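# The tablecloth stays, Dredodham decides

DREDODHAM – The big table in the shared workroom on the ground floor of the Lundgren building will keep its cloth. The decision was announced on 3rd May, after a month of argument that produced 65 written comments and one anonymous poem.

The cloth is pale green. On that much all parties agree, though a minority of the written comments hold out for "sage," two prefer "pistachio," and one, underlined, says "hospital." It went over the table in early spring, when the building's management replaced the old bare surface arrangement with what a hallway notice called "a softer working environment." The notice didn't mention that fabric wrinkles. Tenants discovered this on their own.

By the second week the cloth had creases running in all directions, and by the third it had supporters and opponents. The opponents wanted it ironed, pinned, or gone. The supporters wanted to be left alone to fold things on it.

Folding is a large part of what the table is for. Cloths of various colors get laid out, smoothed, folded, and, with some regularity, left in a heap when lunch comes around. The heap is the real source of the dispute. A crumpled cloth on a bare table looks like a thing somebody forgot. A crumpled cloth on another cloth, the opponents say, looks like the table has given up.

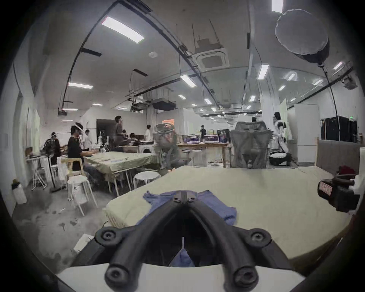

Torunn Dahlgren takes the opposite view, and wrote in to say so at some length. Her position is that a blue cloth on a green one is perfectly easy to spot, that people who lose things on that table would lose them anywhere, and that the old surface was so cold in the mornings she used to keep her sleeves pulled down over her hands. She added that she has never once seen the people complaining about wrinkles pick up an iron. She would be glad to lend them hers.

The offer has not been taken up.

Price entered the debate late and did nothing to calm it. The fabric cost $97, according to the receipt taped to the workroom door, and came from Darnik, the upholstery shop two streets over. Opponents called this a lot of money for something with no legs. They then proposed a replacement, a made-to-measure hard cover quoted at $712 before delivery. The receipt for the fabric has stayed on the door. The quote for the hard cover was taped up next to it for one afternoon and has since gone missing.

A compromise was floated under which the cloth would stay on but be pulled tight and clipped underneath. It was tried for three days. During that time the clips were reported to have caught two cardigans and a bag strap, and the trial ended without ceremony. The cardigans are understood to have recovered.

Gunnel Brekke, whose name appears on more of the comments than anybody else's, said she accepts the outcome but wants it noted that the cloth was never the only problem. The chairs, in her opinion, are next. The gray mesh ones with the tall backs are comfortable enough, she said, but they drift. She leaves hers facing the table and comes back to find it facing something else.

"I'm not saying it moves by itself," she said. "I'm saying I would like it to be where I put it."

Management's response to the chair question was a single line promising to "look into chair discipline." The phrase has already been adopted on the second floor as a greeting.

There is more agreement on the long wooden table, which has so far escaped any covering and seems likely to go on doing so. Laptops live there, along with the water bottles, and the proposal to give it a matching cloth drew exactly one letter in favor. That letter was from the author of the poem, or at any rate in the same purple ink. People who work at the wooden table describe it as fine. Pressed for more, they say it is a table. 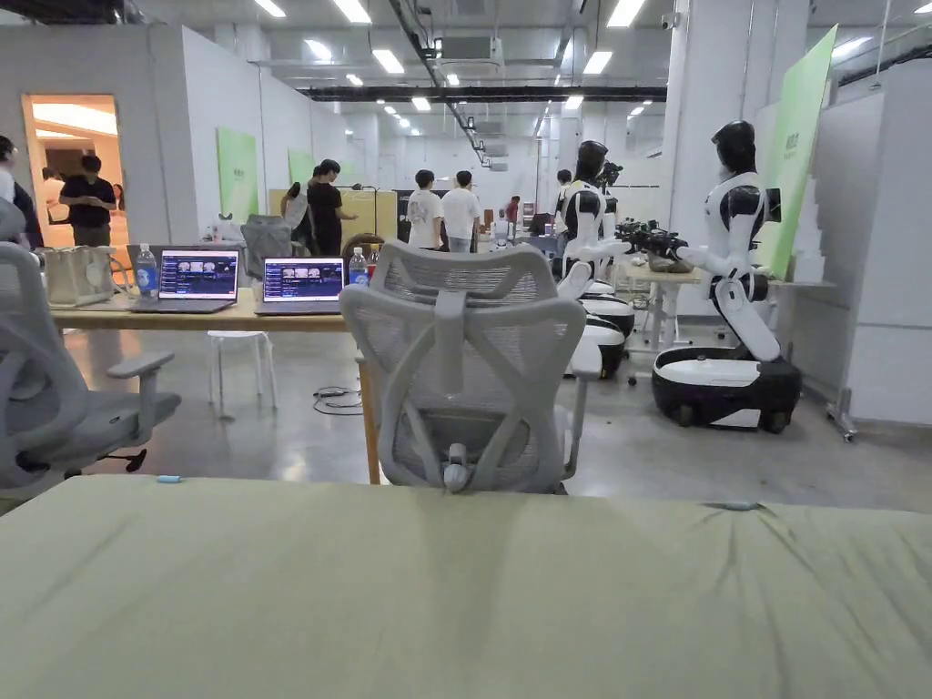
*The green cloth in its natural, unironed state, with the wooden table behind and the chairs where they happened to be.*

Under the rules that go with the decision, the cloth will be washed once a month and put back the same day. Anything left on it overnight, from a bundle of fabric to a single sock, goes into a box to be known as the Eto box, after the cat that slept in its predecessor. Items may be reclaimed without explanation. An earlier draft required owners to sign for their belongings, but that line was struck when it became clear how many of them would be signing for dish towels.

Ironing is optional. The word was chosen with care, after "encouraged" brought in eleven pages of objections and "forbidden" was felt to be showing off. Anyone who wishes to iron the cloth may do so in place, provided there is a towel underneath and the iron is not then left on the small white stool, where people sit.

The color is fixed until June, when the whole matter can be reopened by written request. Darnik has already sent over a set of fabric samples, which the shop describes as a courtesy. They run from oatmeal to a fairly alarming mustard, and have been fanned out by the coffee machine, where they are getting a good deal of handling for something that isn't up for discussion.

Dahlgren said she had not looked at the samples. She did say the mustard would hide crumbs.

Brekke plans to file her request on the first morning it is allowed. She declined to say what color she has in mind, but confirmed that the chairs will be in it too.

Comments on the cloth, the chairs, or the monthly wash can be left in the folder outside the workroom. Poems should be signed.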